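Folding long-sleeve shirts for a shelf: sleeves first or half first?

I sell basic clothes on Plotico and have 600 long-sleeve shirts to fold before the end of September. I lay each one front side up on brown paper and pull the sleeves out to the sides. My question is about what comes next, because my piles lean.

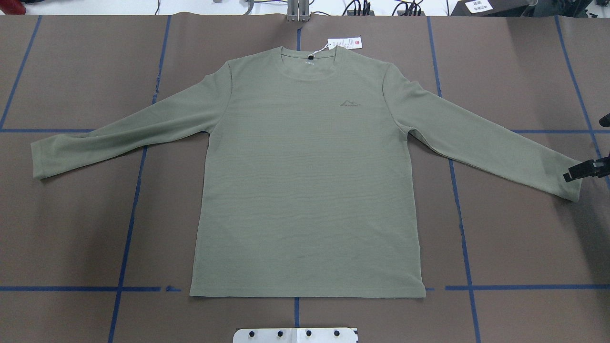 Posted by Chelsea Haslam
Monday, September 12, 2022
3 comments

The fabric is thin and has fine ribs, so it slides. Now I turn in both sides, then the sleeves go down along the back, then I fold up from the hem. Is it better to fold it in half the long way first?

stalbridge_jo wrote:
Half first, always. You make one long fold and both sleeves lie together. I did 1,000 this way at Wainwright and my piles were straight.
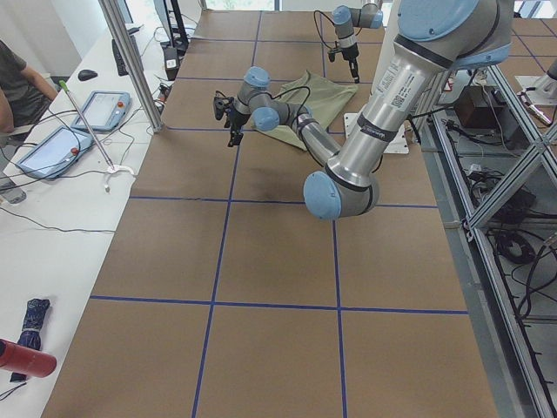 You must smooth the underarm before you go on, or you get a lump there. Do it with the flat hand.

2 likes

pradia77 wrote:
I don't agree with Jo. Half first leaves a line down the middle of the chest, and if there is a small logo, it ends up on the side. For a shop the sides should go in first. Also decide where the price tag will be.

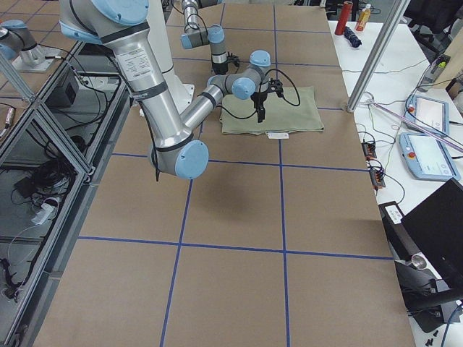

I like it outside, so the customer does not open the whole shirt to find it. But please keep it on the same side in every pile.

Chelsea Haslam wrote:
Thank you both. The line in the middle worries me too. I will try a piece of card inside, and Jo's advice for the underarm.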